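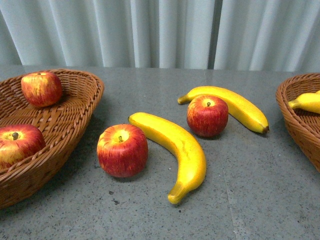 Apples and bananas between two wicker baskets on a gray table.

Galero pauses two-arm sorting cells after grip faults traced to force sensor drift

Galero has suspended unattended running on its two-arm sorting cells after a fault in the wrist force sensors caused grippers to close harder than commanded. The company told customers in a February service notice that the fault can also delay the protective stop that is meant to halt an arm when it meets a person or a fixed object.

No injuries have been reported. The notice covers 30 cells, all built on the same arm and wrist assembly and all running software that takes its contact readings from a single sensor in each wrist. Single-arm cells use a different wrist and are not included.

The fault was found at the company's test site in Zavitz, where a cell was working through a basket sorting routine used to check new software. The routine calls for the arms to pick up apples and bananas and place each kind in its own basket. It is run many times over, with the start positions changed between runs, and the force readings are logged at every pick.

Over a block of 461 runs, the closing force on the left gripper rose slowly while the commanded value stayed the same. The operator on shift noticed the change only when the gripper failed to release a banana and the arm began its next move still holding it. The arm then struck the rim of a basket and pushed it across the table. The protective stop should have tripped on contact. It tripped 200 milliseconds late, by which time the arm had completed most of the move.

The operator pressed the emergency stop, which worked as designed. That circuit is hardwired and does not depend on the force sensors.

Hae-won Seok, who leads the controls group at Galero, said the logs showed that the sensor had been drifting for most of the block. "The controller zeroes the sensor at power-up and then trusts that zero until the next power-up," Seok said. "On a cell that is switched off every night you would have trouble seeing this. On a cell that stays on, the error has time to build."

The drift is linked to heat. The wrist on the affected cells carries the gripper motor and the sensor in one housing, and the sensor's temperature correction was set using a bench test with the motor idle. With the motor cycling under load, the housing gets warmer on one side than on the other. The correction reads one temperature point and applies it to the whole sensor, so part of the thermal change is passed on as a false force.

On the left wrist the false force had the opposite sign to the real gripping force. The controller read a grip that was too weak and closed further to make up for it. The same offset was subtracted from the contact reading, so a real collision had to be larger before it crossed the stop threshold. On the right wrist, which is mounted as a mirror image, the offset went the other way. That arm gripped lightly and dropped items, and its protective stop tripped early. Those events had been logged as ordinary pick failures and were not passed to the controls group.

Galero then reviewed 3,719 stored run records from its own site and from customers who share logs. The same pattern appeared on other cells, in most cases at a lower level. Cells that were restarted between shifts showed little of it. The longest period between restarts belonged to a cell at a packing line operated by Nover, where the stop threshold had shifted enough that the unit would not have met its own acceptance test. Nover took the cell out of service the same afternoon and is sorting by hand on that line.

A-yeong Koo, a machine safety engineer at Yook, the firm asked to review the findings, said the drift itself was a common type of sensor problem and that her main concern was the way the readings were used. One signal fed both the grip control and the protective stop, with no independent check on either. "If the number is wrong, the grip is wrong and the stop is wrong, and the controller sees nothing out of order," Koo said. She has recommended that the stop function take a second input from motor current, which is already measured at each joint.

She also questioned how the early faults were classed. Dropped items on the right side were coded under a general heading for missed picks, along with cases where the camera lost track of an item. Her report asks that any run in which commanded and measured force differ beyond a set limit be given its own code and held for review.

Until a permanent fix is released, customers have been told to take the following steps:

Restart the controller at the beginning of each shift, with both grippers open and clear of the table.

Run the contact test on both arms after the restart and again at mid-shift. Take the cell out of service if either arm fails.

Keep the guard doors closed whenever the arms are powered. Reaching in to clear a dropped item with the arms in standby is no longer allowed on these cells.

Do not run the cell unattended.

An interim software update will zero the sensors between runs, with the arms parked, and will stop the cell if the new zero differs from the last by more than a fixed amount. Seok said the update was in testing at Zavitz and would go first to cells that cannot easily be restarted during a shift. The change to the stop function will take longer, as it has to go through a new safety assessment. A revised wrist with two temperature points is planned, and Galero has not yet said whether it will be fitted to existing cells at no charge.

The test cell at Zavitz is running again with an operator present.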